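Velimir Omerović
A thread on soup, and on feeding people through a long December. Get comfortable, it's a bit of a ramble.
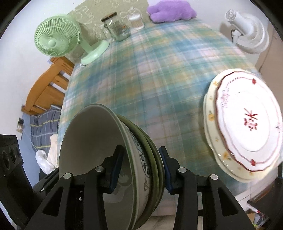
1. Start with the onions

My grandmother cooked hers for longer than anybody I've ever met, and I used to think she'd simply forgotten they were on the stove. She hadn't! She was letting them go soft and gold and sweet, and that is most of what I know about soup. If you have 90 minutes to spare on a Thursday evening, spend a good chunk of them on the onions and put the radio on.

2. The beans

I soak mine overnight in a big pot with a spoonful of salt. People in Cullcombe, where I lived for years, will tell you that salt makes beans tough, and they'll tell you in line at the grocery store while you're holding the salt. I've done it both ways more times than I can remember and I like the salted ones better. Creamy all the way through, and the skins stay on.

3. Stock, or no stock

I know, I know. But a bean soup makes its own broth if you let it, and plain water with a bay leaf, a heel of hard cheese and a carrot or two will get you nearly all the way there. Save the good stock for something thin and clear where you'll taste it.

4. Paprika

My cousin brings me a bag whenever she comes through Plelbridge, and I ration it like a miser until spring. Take the pot off the heat before you stir it in, because paprika burns while you're reaching for the spoon and then the whole thing tastes like an ashtray. I have served that soup to guests. They were very kind – two of them even had seconds.

5. Bowls

Somebody asked me last winter whether soup bowls ought to match. Oh, friends. I've eaten out of mugs, out of a saucepan lid, out of a mixing bowl big enough to wash a baby in, and the soup never minded. Warm them up first if you can. A splash of hot water from the kettle, swirl it around, tip it out.

6. How much to make

More than you think. I make enough for whoever is coming and then enough for me to have lunch twice, and somehow there's always a neighbor who knocks around the time the lid comes off (hello, if you're reading this, your container is by my door). It thickens up in the fridge, so let it down with water and taste it again for salt.

7. Bread

I used to bake my own for these evenings and got very worn out and a little cross about it. Now I walk down to Karaca and buy two of the round seeded loaves, and if they're out I get whatever's left. Yesterday's bread is better for dunking anyway, toasted hard and rubbed with a cut clove of garlic.

8. Something sharp

A heavy soup wants a bit of sourness right at the end. Vinegar, lemon, the brine off a jar of pickled peppers – a teaspoon at a time, and stop when you find yourself going back for another taste without meaning to. I keep a jar of cabbage going on the windowsill for the same reason, though my wife would like it noted that she did not agree to the windowsill.

9. Last one, then I'll let you go

A few of you asked for my grandmother's exact recipe and I'm sorry to say there isn't one. She measured with a coffee cup that lost its handle before I was born. But I've been writing down what I do each time I make it, and once I have a version I trust I'll put it up here, onions and all. If yours has potatoes in it, tell me when they go in. Mine always fall apart.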